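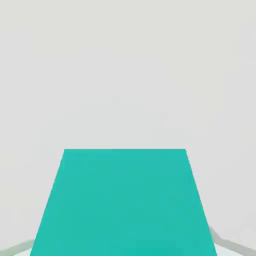
Can you build a working robot arm in a shared workshop without an engineering degree? With patience, a decent simulator and a bench you can leave things on for a few weeks, you can, and people are doing it every Saturday.

Print this article
E-mail this to a friend

Flunmont is a rented unit behind a tyre shop, with two long benches, a drill press older than most of the members and a kettle that takes an age. I joined in March meaning to mend a chair. I came out wanting to build an arm!

The arm is called Poren, and it's a group effort. It has six joints, a two-fingered gripper and a reach a bit longer than my own forearm. The parts came to 600 pounds, which sounds like a lot until you split it between everyone who wanted a go (and nearly everyone wanted a go). Most of that went on motors. The links are printed, and the base is an offcut of kitchen worktop with four coach bolts through it.

What surprised me is how much of the job happens before a motor turns. Poren lived as a computer model long before it stood on a bench. In the simulator the world is very bare: pale grey background, plain blocks in flat colours, no labels and no clutter. You tell the arm to reach for a block, it misses by a mile, you change a number and try again. I lost whole evenings to this and loved every minute. A crash costs nothing, and you can have another go before your tea's cold.

The software that plans the movements is Niazi, a small package one of the members wrote and the rest of us have been poking at ever since. It's fussy about joint limits. Get one wrong and the elbow tries to fold through the base, which is very funny on a screen and much less so when there's a real elbow involved.

Real life brings its own troubles. Our shoulder joint sagged, so we fitted a stronger gearbox and then had to move the cable run to clear it. The first set of fingers had smooth tips and let go of everything, so we glued on strips cut from a bicycle inner tube. Cheap, ugly, and very good indeed. The wrist still rattles. I've had it apart twice and I have a theory about the bearing.

If you fancy starting smaller, Cokano is the beginners' kit we put together from what we'd learned: three joints, no gripper, 80 pounds in parts. Build it, model it, and get the two to agree with each other. When they do, when the arm on the bench follows the one on the screen, you'll probably shout. I certainly did.

Poren's next job is stacking. Two blocks went well last week, and the third is still giving us grief, so bring ideas. The door's open from ten, and the good screwdrivers are in the left-hand drawer.

Print this article
E-mail this to a friend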